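Let the Slow Hands Teach

Monday, February 5, 2018

My grandmother taught me to roll out dough by standing behind me and putting her hands over mine. She never gave me a recipe, and if you had asked her for one she would have laughed and handed you the rolling pin. I think of her often now that I spend my working days at Teltley, where we teach robot arms to do small household jobs by guiding them through the motions ourselves, over and over, until our shoulders ache.

There is a view in our trade, and I hear it at every gathering I go to, that all this showing is a stopgap. Write better software, people tell me, and you can send the teachers home. I held that view myself until last October, when I sat down to steer a pair of arms through laying out a breakfast and needed 54 tries before I had one I was willing to keep. I was tired and a little cross by then, but I had learned more about breakfast than in all my years of eating it.
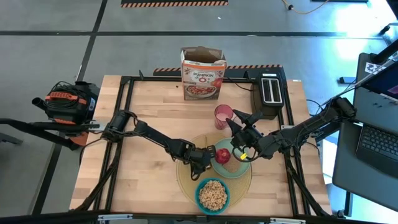

Opinion: Work and Machines

Take the business of a piece of fruit and a plate. You and I would do it while talking on the phone. Guiding a gripper, you have to decide how firmly to hold something round, which side to come in from, and what the other arm should be doing in the meantime so that it doesn't knock into the cup. I had never in my life made up my mind about any of that, and yet my hands plainly had – years ago, without telling me.

That is the knowledge I would hate to see us throw away in our hurry. When 3 of us teach the same task, we get three different breakfasts. One colleague sets the bowl down first and works outward from it. Another goes for whatever is farthest away. I dither, I'm afraid, and my dithering gets recorded along with everything else. Our friends at Brekura clean all of that out and keep only the quickest runs, and I understand why, but I believe they are wrong to do it. A pause before a full cup is good sense, and a machine that is going to share a kitchen with somebody's children ought to have seen a few of them.

I would also like the teaching to be paid and credited like the skilled work it is. Too often it is handed to whoever joined last, for two hours at the end of the day, when everyone is worn out and the coffee is gone. Give it to patient people, in the morning, and let them stop when they get sloppy. My grandmother sent me out to the yard whenever I started pushing too hard on the pin, and the dough was always better when I came back in.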